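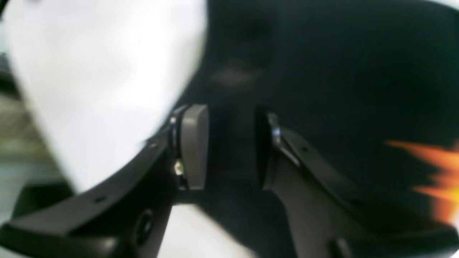
Ok quick one because I have to be out the door by 5 and the kitchen still looks like a yard sale.

So, the white stuff. I've been putting off sorting the white dishes for months. Every plate, bowl and pitcher we own is white, which seemed so smart when we moved into the Florordale place. Everything matches! Nothing clashes! Well, everything matches and nothing fits together. Three kinds of white at least. Bluish white, creamy white, and the one that went a sad sort of gray after years in the dishwasher.

Started this morning with the cupboard left of the sink. Took it all out, put it on the table, wiped the shelves. The shelf paper was stuck down so hard I had to go at it with a butter knife and hot water. Some of it is still there. It's staying there. Maybe in April I'll deal with it.

The Marchal plates first. Those are the good ones, heavy, with the rolled edge. They stack beautifully but they weigh a ton and the top shelf was already bowing, so down they went to the bottom. Should have done that the day we moved in. The Torness bowls are the problem. Pretty, wide, flared out at the top, and they take up so much room it's ridiculous. You can't nest anything in them except other Torness bowls, and I've broken most of those. Kept the ones without chips. The chipped ones are on the porch now and will get herbs in them, or that's what I'm telling myself.

The big pitcher - no idea. It's too tall for every shelf. It lived on top of the fridge for a while and collected that sticky dust, you know the kind. Washed it twice. Might go on the windowsill with the wooden spoons in it. Might go to my sister. She doesn't know yet.

Mugs next and mugs are where I lost an hour. Why is it so hard to give away a mug. I don't even like the one with the thin handle, it burns my knuckle every single time, and still I stood there holding it like it was a baby. In the end I made a rule: if I wouldn't pick it on a normal morning with every mug clean, it goes. That got rid of a whole boxful. Put the box straight in the car so I can't go back through it tonite.

Also ordered one of those Beltuter shelf risers, the wire kind. 260 mm tall, which I measured for, and then measured again because last time I got it wrong and ended up with a riser that didn't fit in anything and now holds shoes. If this one works I'll get another for the glasses. If it doesn't, more shoe storage I guess.

Things I found at the back of the cupboard, for the record: a lid with no pot. Birthday candles, used. A bag of lentils that was older than the stove. The good lemon squeezer, which I replaced last summer, so now I've got 2 of those. And a receipt for paint, folded up very small inside a sugar bowl. Why. I must have put it there on purpose.

What's left to do:

Glasses, all of them
The drawer with the batteries and the string
Wipe down the table, there's grit everywhere
Find out where the gravy boat's saucer went

The saucer is bugging me. It was with the boat at the holidays, I'm sure of it, I remember scraping it. It's not in the cupboard and it's not in the dish rack and I've looked behind the toaster. If it got thrown out with the leftovers I'm going to be annoyed for a week.

Anyway the bottom shelf looks great. Plates on the left, small plates in front, bowls on the right with acutal air around them. I've opened the door a few times just to look at it. Dinner is going to be eggs because the pans are all still buried on the table.

More when the riser gets here. Have to run.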